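Lutbridge Schools Meal Service
Packed Lunches: Frequently Asked Questions
Last updated 22 July 2023

Who may bring a packed lunch?
Any student enrolled at a Lutbridge elementary or middle school may bring lunch from home on any school day. No form is required.

Can my child switch between packed and school lunches?
Yes. School lunches must be ordered by 8 a.m. on the day they are needed. Orders placed after that time are carried over to the next school day.

Are containers with lids required?
Yes. Food must arrive in a closed container marked with the student's full name. Drinks may be brought in a cup or bottle from home. Glass is not permitted in the dining halls.

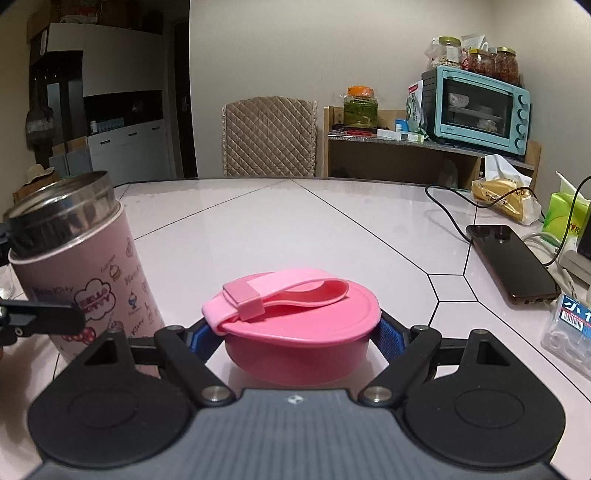 A parent at Dratden Elementary wrote to ask whether the name could go on the base, as labels on the lid kept peeling off in the dishwasher. Names on the base are accepted, provided they can be read without opening the container.

Is refrigeration available?
Only at Hosell Middle School, where the cooler holds 97 lunches. Students at other schools should use an ice pack – one is enough for most lunch bags.

Can lunches be reheated?
No. Microwave ovens are reserved for students with a medical plan on file.

What happens to lost containers?
They are kept at the school office for 29 days and then donated. Unclaimed items from the spring term are cleared before school opens.

When will the menu prices be reviewed?
The next review takes place in November. Families will be notified by letter.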